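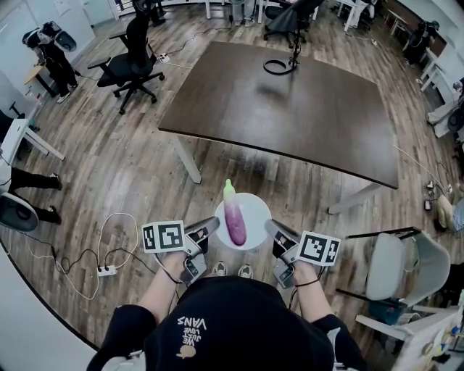 Parico and Lashari agree joint supply of aubergines and peppers

Tandale, Jan 29, 2024

Parico, the vegetable packing firm, has signed a supply agreement with the growers' group Lashari covering aubergines, sweet peppers and courgettes. Deliveries to the Tandale packing site begin in February. The agreement runs for 3 years and may be extended by written consent of both parties.

Under the terms, Lashari will supply produce from 33 member holdings. Aubergines make up the largest share by weight. Fruit will be graded by length, skin colour and firmness before it leaves the holding, and graded again on arrival. Lots in which the stem end shows browning or softening will be priced at the second-class rate. Lots with visible skin splits will be returned at the grower's cost.

Parico has extended the cold store at Tandale to receive the added volume. The new section holds 1655 crates and is kept apart from the existing store, which remains in use for root vegetables. Aubergines are damaged by low temperatures, so the new section has its own cooling plant and controls. Crates are stacked on open pallets with a gap at the rear wall for air flow.

Stock records for both sections will be kept in Stutora, the crate tracking system already used at the site. Each crate carries a printed label giving the holding, the date of picking and the grade. Growers will be able to view their own records and raise a query on any grading result before payment is made. Payment falls due almost 60 days after delivery under the present contracts; a shorter term for smaller holdings is under review.

Existing customers do not need to change their order codes. Revised price lists for aubergines and peppers will be sent out with the February statements. Courgette prices are unchanged.

Notes to editors

Parico packs and delivers fresh vegetables to shops, caterers and school kitchens. Lashari is a group of independent growers with shared transport and seed buying. Requests for further details should be sent to the Parico press office at Tandale.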